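Automação e Trabalho — apontamentos da aula 7
Atualizado em 20/05/2024

Na aula passada ficámos a meio do caso Dollier e prometi que voltava a ele, por isso vamos a isso. Quem faltou só precisa de saber que é uma empresa de material de escritório e consumíveis, com um armazém em Plerkgate, e que em August (desculpem, em agosto, ando a ler demasiados relatórios em inglês!) começou a passar parte da arrumação e da reposição para robôs com dois braços.

Eu gosto deste caso porque é pequenino. O catálogo tem 1208 referências, e quando o projeto arrancou a direção achava que o difícil ia ser o volume. Quem lá trabalhava já sabia que o difícil era a variedade: uma embalagem mole de lenços dobra quando se aperta, um agrafador pesa mais de um lado, um balde de canetas tomba e fica tudo enviesado lá dentro. Uma pessoa resolve isto sem pensar, vai falando com o colega e a mão trata do resto. Para pôr a máquina a fazer o mesmo, alguém tem de dizer por palavras aquilo que a mão sabe — e é aqui que começa a nossa matéria, o chamado conhecimento tácito.
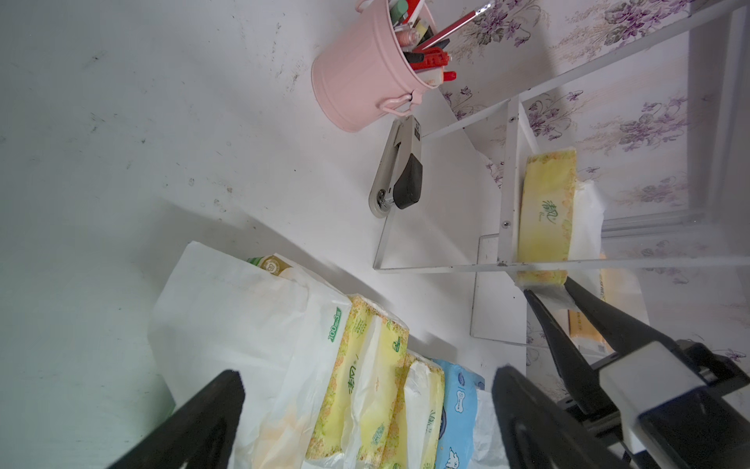
Vass respondeu-me, quando lhe perguntei o que tinha mudado no turno, que as costas agradeciam e a cabeça nem por isso. Antes acabava o dia cansada do corpo e agora acaba cansada de estar atenta, à espera de que a pinça pegue mal em alguma coisa. Disse também que ninguém lhe perguntou se queria trocar um cansaço pelo outro. Guardem esta resposta, vamos precisar dela no trabalho final.

Reparem que a equipa não encolheu, pelo menos no primeiro ano. Eram 24 pessoas e continuaram a ser 24, mas três passaram para um posto novo, o de supervisão, que no contrato continua a chamar-se "operador de armazém". Mesma categoria, mesmo salário, outra responsabilidade. Isto dá muita discussão (e ainda bem!), e eu confesso que não tenho posição fechada.

Depois há o Sudo, o programa que distribui as tarefas entre pessoas e robôs. Quando o robô falha uma pega, o Sudo manda a peça para a fila humana, e a fila humana enche-se só com os casos chatos. O trabalho fácil, que servia para respirar entre dois difíceis, desapareceu. Nas entrevistas isto aparece cerca de sete vezes, quase sempre dito de passagem, e nos indicadores da empresa não aparece em lado nenhum.

Para a próxima aula: escolham uma tarefa manual que façam bem e escrevam as instruções para alguém que nunca a viu fazer. Uma página chega. Troquem com um colega e tentem seguir o texto dele à letra — levem os objetos para a sala, se couberem na mochila. Os resumos das entrevistas estão na pasta da disciplina, leiam pelo menos os dois primeiros.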